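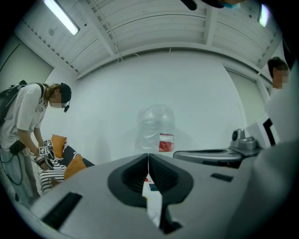 沙发靠垫这个题目做到现在,总算有个能写出来的结果了。组里的周报已经被我拖成了月报,先在自己的地盘上写一份,顺便整理思路。写得散,想看正经版本的请等论文,等不到的话,就当这篇是论文。

任务说起来很丢人:把靠垫在沙发上摆好。3个靠垫,两个橙的,一个深蓝带白边的,随便扔在沙发上,要求橙的立起来靠后,深蓝的放中间。我妈在视频里听完我的研究方向,沉默了一会儿,问学校知不知道。

方法上没有什么惊天动地的东西。人手里拿夹爪,夹爪上有鱼眼相机和标记块,人怎么干活就怎么录,录完解出夹爪的轨迹和开合,跟画面配对,拿去训练策略,再放到机械臂上跑。好处是不用遥操作。遥操作过软东西的人都懂,隔着手柄去捏一个靠垫的角,那种无力感跟用筷子给猫剪指甲差不多。手持就快多了,新人讲几句就能上手,录一条的时间还不够遥操作的人把手柄握舒服。

坏处是,人太灵活了。这句先放着,后面会回来咬我。

先说数据。前后录了一大堆,扔掉轨迹解不出来的、忘了按开始的、按了开始又站着聊天的,最后留下323条。聊天的那几条我听了一遍音轨,主要内容是Oskari Karppinen和Fernanda Meireles在争论靠垫的角应不应该往下拍一个凹坑。Fernanda认为拍了才叫摆好,Oskari认为那是酒店的恶习。这个分歧当时我只觉得好笑,没有写进标注规范。后来模型学会了一种很微妙的动作:放下靠垫之后,夹爪抬起来,在上方停住,犹豫,往下走一点,又收回去。我盯着录像看了一下午,以为是动作分布有多峰,调了半天采样。最后把演示按采集人分开一看,一半人拍,一半人不拍,模型取了个中庸之道,对着靠垫做了个欲言又止的手势。

所以规范后来加了一条:不许拍。Fernanda到今天还认为这条是政治决定。

第一版策略训完,在机械臂上跑20次,成了四次。四次里有一次是靠垫自己滑过去的,我跟I-seul Ko商量能不能算,她问我,如果审稿人站在旁边,你敢不敢算。于是成了三次。

接下来是常规流程,即所有人都提出自己最近在读的那篇论文就是答案。换骨干网络,加历史帧,动作序列预测得长一点,再短一点。每样都试了,成功率像我的体重一样,偶有波动,趋势不变。这段时间的实验记录很厚,信息量很低,跳过。

转机来得很不体面。我在画误差图,想看看标记块解出来的位姿在空间里哪儿最不准,本来只打算给论文凑一张图,结果画出来,误差整整齐齐地堆在沙发上方,离沙发越近越大。靠近桌面、靠近白墙的时候都挺好,一凑近沙发就开始抖。

我们的沙发是黑白条纹的。

标记块也是黑白的。

给没做过这个的朋友补一句:这种方块标记靠的是找黑白边界,找到四条边围成的块,再读里面的图案。现在想象一下,你在一块黑白条纹布前面晃一个黑白方块,布又是软的,坐垫一凹,条纹就弯,弯着弯着就跟标记的边连上了。检测器并没有整个认错,它有编码校验,完全认错的很少。它干的是更阴险的事:角点被旁边的条纹拽偏一点,校验照过,位姿照出,数值看着合理,只是歪。在鱼眼画面边缘还会被畸变再放大一道。于是每一条演示的关键时刻,也就是夹爪接近靠垫、最需要准的那一小段,标签都是脏的。

谁选的沙发?采购单上签的是我。理由一栏写着“纹理丰富,有利于视觉定位”。这句话我当时还挺得意。

对视觉里程计来说,这话没错,条纹确实给了很多特征。只是条纹上的特征长得都一样,沿着条纹方向滑一段,谁也看不出来。Kelly Tindall后来给我讲了一遍光圈问题,用的是理发店门口的转筒,讲得很清楚,语气也很温和,我宁愿她骂我。

知道了病因,治法有几种。最直接的是换沙发,或者铺块单色布。我们确实铺布做了对照,效果立竿见影。可是已有的323条全是在条纹上录的,重录一遍,组里会有人提出跟我断绝往来。而且真要拿到别人家里去用,你总不能进门先给人家沙发盖布,跟要刷墙似的。

最后的做法分两步。

第一步,角点不再一视同仁。每个角点周围取一小块,看它外侧的对比度是否符合标记该有的白边。标记外面应该有一圈白,要是这圈白在某个方向上断了,被黑条纹咬住了,那个角点的权重就降下去。位姿求解改成带权的,再跟惯性测量的数据一起做平滑。没有新理论,代码也不长,写它的时间比我解释为什么要写它的时间短。

第二步,训练的时候把位姿的不确定度也带进去。标签歪得厉害的片段,损失里给低权重,别逼模型去学一个抖动的手。这里有个坑:最脏的片段恰好是最关键的片段,权重压得太狠,模型就压根不学抓取了,夹爪走到靠垫前面,姿态优雅,然后什么也不干。我们管这一版叫实习生。后来给权重设了下限,才恢复了工作意愿。

改完再跑20次,成了十一次。

从三到十一,按说可以开瓶什么了。但剩下的失败长得太一致,让人喝不下去:夹爪合拢总是晚一拍,靠垫的角已经从指缝里滑走了,它才合上,夹了一把空气,然后很认真地把空气搬到沙发另一头,放下,收工。

这回我学乖了,不碰网络,先查时间戳。夹爪开合的信号和画面走的是两条路,中间差了20毫秒。这点延迟,人演示的时候完全无所谓,录出来的画面里肉眼也看不出。可机械臂那边还有自己的执行延迟,两头加在一起,快速接近的时候就刚好错过那个角。对齐的办法很土:拿夹爪对着屏幕上闪烁的色块反复开合,录下来做互相关。Conceição Coelho帮我做的,她说像在教一只鸭子打拍子。

对齐之后再跑,还是同样的次数,成了十五次。

同一批323条演示,一条没加,网络也还是最早那个网络,中间试过的所有花活全部回退了。这是我最想写下来的一点,也是最难写进论文的一点。“我们发现原先的标签是歪的,时钟是错的,现在修好了”,这句话放进摘要里,读起来像是在自首。I-seul建议把它包装成“不确定度感知的手持示教数据处理流程”,我觉得她前途无量。

样本量的问题我知道。每种条件跑这么几次,三和十一之间有差别,我敢说;十一和十五之间,我只敢在自己博客上说。每次跑完都得有人把靠垫重新扔乱,而人扔东西是有习惯的。Oskari扔出来的初始状态,深蓝那个永远压在最底下。后来改成照着一张随机生成的摆放表来扔,扔完还要跟表对一下,对不上再扔。你如果路过实验室,看见一个博士生反复往沙发上扔靠垫、皱眉、捡起来再扔,请不要打扰,那是在控制变量。

还剩下的五次失败,我一条条看了。有两次是深蓝靠垫的白边惹的祸,策略把白边当成了沙发的条纹,以为靠垫到那儿就结束了,夹的位置偏里,捏起一大坨,拿不稳。有一次夹爪撞了扶手,急停。另外两次回到了开头那句话:人太灵活了。

具体是这样。人拿着夹爪摆靠垫,手腕会在最后关头拧一下,顺势让靠垫立住。拧的角度很大,身体还会跟着侧过去,弯腰,探肩,自己毫无察觉。机械臂没有腰。它忠实地跟着那条轨迹走,走到关节限位,停在一个很像落枕的姿势上。我们后处理时有一道可达性检查,会把臂够不到的演示筛掉,但检查用的是固定底座的位置,而跑实验那天底座被人挪过一掌宽。谁挪的没有查出来,我也没有很用力地查,那天早上是我第一个到的。

这件事让我对“手持采集跟机械臂无关”这个卖点有了点保留。录的时候确实不需要臂,可臂的脾气最后还是要有人伺候,早晚而已。目前想到的折中,是录的时候给个提示音,手腕拧过头就叫一声。Kelly试了,说叫得太频繁,像倒车雷达,录完一组之后她走路都不敢转弯。阈值还要调。也有人提议干脆给采集的人画个圈,站在里面不许出来,那采集效率的优势又没了,绕一圈回到遥操作,只是姿势更累。

双手的部分这篇不细写。两个夹爪要互相知道位置,标记块有一部分用处就在这里,一只手的相机看见另一只手的标记,可以直接求相对位姿,不用各自绕回世界坐标系再减。理论上很美。实际操作中,人做双手动作的时候,两只手最爱干的就是互相挡,或者中间隔着个靠垫。挡住的那一段只能靠插值撑过去,撑短了还行,撑长了两只手就在轨迹里穿过彼此。可视化出来挺吓人,Fernanda把它设成了桌面。

设备方面记几个琐碎的,免得下次又忘。

背包的肩带要收紧,不然弯腰时会往前荡,线一扯,录制软件倒是不崩,它会安静地少录一路,到晚上导数据的时候你才知道。

耳麦是用来喊口令的,开始、结束、作废,喊完语音自动切段,省得腾手按键。“作废”的识别率明显低于另外两个,怀疑跟喊的人的情绪有关。后来统一换成了一个不带情绪的词,“土豆”,很好用。唯一的副作用是午饭时间没人愿意提这道菜。

手指内侧的细纹垫磨损以后抓布会打滑,要勤换。旧的别扔抽屉里,会被当成新的装回去。我们装回去过。

日光灯下录,曝光要锁死,快门跟灯的频率对好。自动曝光在夹爪凑近白东西的时候会突然压暗,凑近深色的又拉亮,模型会把亮度变化学成抓取时机。这个也吃过亏,在另一个任务上,以后再写。

地上的垃圾要捡。标签纸、包装袋之类,人眼自动忽略,鱼眼不忽略。

录数据之前先吃饭。弯着腰举着那个大家伙,录到后面手会抖,抖动的演示平均下来,策略也跟着虚。我们有一段数据质量突然变差,查来查去,时间全在午饭之前。

有人会问跟Plandeo那套比怎么样。没比。他们的测试物体跟我们不一样,沙发也不一样,主要是他们用了一张纯灰的沙发。我以前觉得纯灰太偷懒,现在觉得选沙发的那个人应该当一作。

代码在整理。角点加权那部分先放,依赖少,拿去就能用,接口写得一般,注释里有几句情绪化的内容,我尽量删。数据要再等等,演示里录到了旁边的人,脸要先打码,音轨整个去掉,省得外界卷入凹坑之争。

接下来打算在同一张沙发上换一批靠垫,看这个流程是不是只认得橙色。预感不太好。橙色在黑白底上实在太显眼了,当初这也是我挑的,理由一栏写的是“便于区分”。十一月之前想先跑完条纹靠垫放条纹沙发这一组,靠垫已经下单,Oskari负责拆快递,我负责把那张摆放表重新生成一遍。

2019年10月21日

补:评论里有人问权重下限取多少。扫了几个值,结果对它不太敏感,只要别取零。取零就是实习生。

再补:那次靠垫自己滑过去的录像找到了,我又看了三遍,夹爪在滑动开始之前碰过它。我准备再去找I-seul谈一次。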